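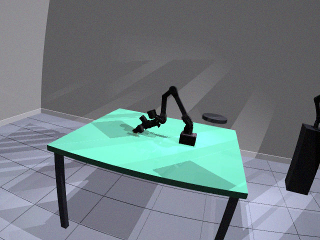
Workplace Guides: Furniture and Fit-out

Setting the Height of a Fixed Workbench

Published 5 April 2023

The following procedure applies to staff at the Ondthorpe and Mirnham sites who are responsible for installing or adjusting fixed-height benches. It replaces the guidance issued in October.

Before you begin
Confirm who will use the bench and whether the work is done standing or seated. Benches shared between shifts should be set for the tallest regular user, with a platform provided for others.

Step 1. Measure elbow height
Ask the user to stand in their usual work shoes with upper arms relaxed and forearms level. Measure from the floor to the underside of the elbow and record the figure in millimetres.

Step 2. Calculate the bench height
For light assembly, subtract 80 mm from elbow height. Precision work requires a higher surface – refer to the separate table held by Dalia Ouali, Facilities Standards.

Step 3. Adjust and level
Clear the benchtop and turn each foot by equal amounts. Check for level along both diagonals, then tighten the lock nuts.

Step 4. Review
Revisit the bench after 14 days of normal use. Any reported shoulder or neck discomfort must be entered in the site register and the measurement repeated.

Requests for replacement feet or platforms should be sent to Oluf Mikkelsen and will be processed within seven working days.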